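The Rule About Letting Go

I wrote the rule about letting go on a Tuesday-ish sort of afternoon in November, the kind where it's dark by tea and you can't remember if you had lunch. Rule 8 in the Olness handbook. It said: a gripper shall not release a held part until a place for that part has been confirmed. One line! I was so pleased with it I bought myself a bun.

My job, if you've never met anyone who does it, is to write the rules that handling arms work by, and then to sit in a small warm office at Idholm and watch the arms follow them in the simulator before anyone lets them near a real floor. It's mostly watching. You get fond of them, which you're not supposed to, and there's a rule about that too (36, under Operator Conduct, "avoid the use of pet names"). I called mine Fonseca, after the street I grew up on, so strictly speaking that was a place name and I was in the clear.

The task that evening was tidying. Coloured blocks and bars all over a plain floor, pick one up, put it where it belongs, go back for the next. A child could do it, and would get bored, and that's more or less the whole case for robots.
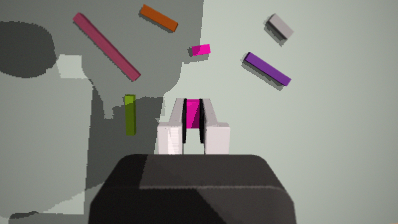
So Fonseca had hold of the magenta one, and Fonseca wasn't moving. I checked the motors. Fine. I checked the grip force, also fine, well inside the Grunenberg limits. I gave it 3 minutes, then made a cup of tea and gave it the length of the tea as well. Then I opened the log, and it was the same line over and over, all the way down: place not confirmed, holding. Place not confirmed, holding.

Well, of course. I'd never told it where magenta went. I'd filled in the table of places in a hurry before going out for the bun, and I'd left that row blank. It had picked the thing up in good faith, found there was nowhere to put it, and done exactly what I'd asked.

You'd think I'd have just typed in the place and gone home. I had my coat on! But I sat there with one arm out of it, thinking about my mum's flat. I'd been given the keys in the spring and I still had her button tin on my kitchen table, and every time I wanted to eat at the table I picked the tin up, stood there with it, and put it back down in the same spot. Place not confirmed. At least the arm was being straight about it.

I rewrote the rule about 5 times that night. I tried a time limit, but that only meant dropping things more slowly. I tried "nearest clear surface" and could already hear the complaints. What I ended up with was longer and uglier: if no place is confirmed, the gripper shall return the part to where it was found, and shall ask.

I ran it again from where it had stuck. The arm went back down, opened, and a little box came up on my screen wanting to know where this should go.

I typed in an answer for the magenta. Then I rang my sister, quite late, and asked if she wanted the buttons.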